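Okay, slide one. Say hi, mention the coffee is at the back, and get going!

So I spend my days with plastic trim. Black molded panels, clips, slots, ribs — the stuff you never look at in a car until it rattles. I love it, and by the end of 10 minutes I want you to like it a little too.

Start with the Ratov story. We had 125 panels come in back in March, and I checked every clip slot by hand with a flashlight (my thumbs still remember). Pause for the laugh, if there is one.
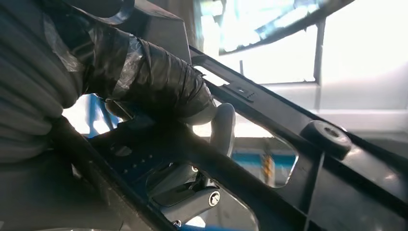
What I learned is that the slot matters more than the clip. Everybody blames the clip! But if the raised rim is a hair out of shape, the best clip in the world is going to work its way loose and buzz at you all the way home.

Ask the room: who has stuffed a folded napkin behind a door panel? Hands up. Mine too — for 4 winters.

Next slide, ribs. Keep it short, the Illberg people have heard this one. Ribs keep a big thin panel stiff, and they love to catch your sleeve when you're fitting it. Tell them about the sweater.

Then pass the sample around and take questions. If the Geludon folks ask about price, send them to me at lunch.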